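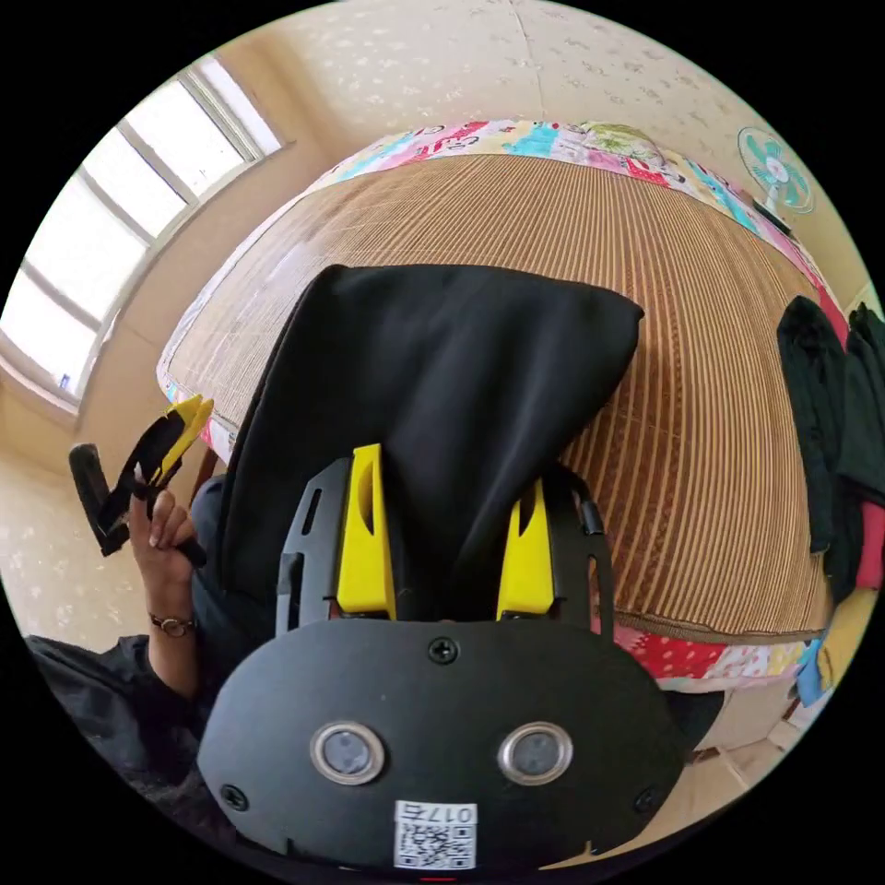
La automatización del tratamiento de ropa en Ulosthorpe es el proceso por el que la lavandería y el servicio de habitaciones de esa localidad fueron incorporando máquinas a unas tareas que, durante generaciones, se habían hecho enteramente a mano: recoger, extender, doblar y guardar.

Antecedentes

El taller abrió con 2 mesas de doblado y una clientela de pensiones y casas particulares. Las prendas oscuras y blandas, que se arrugan con solo mirarlas y esconden sus propios bordes, fueron siempre las más pesadas para el personal, y lo siguen siendo para cualquier pinza mecánica. El sistema adoptado en mayo, llamado Mösli, aprende del gesto humano: una persona maneja las pinzas con sus propias manos, y de esos movimientos se obtiene el material con el que se entrena después al brazo automático. En la primera etapa se reunieron 1.602 secuencias; en la segunda, ya con la sede de Drorkstead, 2.946.

Efectos en el trabajo

El cambio más comentado fue el de los oficios. Quienes llevaban media vida doblando sábanas pasaron a enseñar, con mucha paciencia y no poco orgullo, cómo se busca una esquina o cómo se levanta una tela sin arrastrar lo que tiene debajo. Se redujeron las horas de pie y aparecieron otras molestias, sobre todo en las muñecas, por lo que se acordaron turnos más cortos y una categoría salarial propia. La ropa delicada y los remiendos continúan haciéndose a mano.

Véase también: Clasov (plegadora industrial).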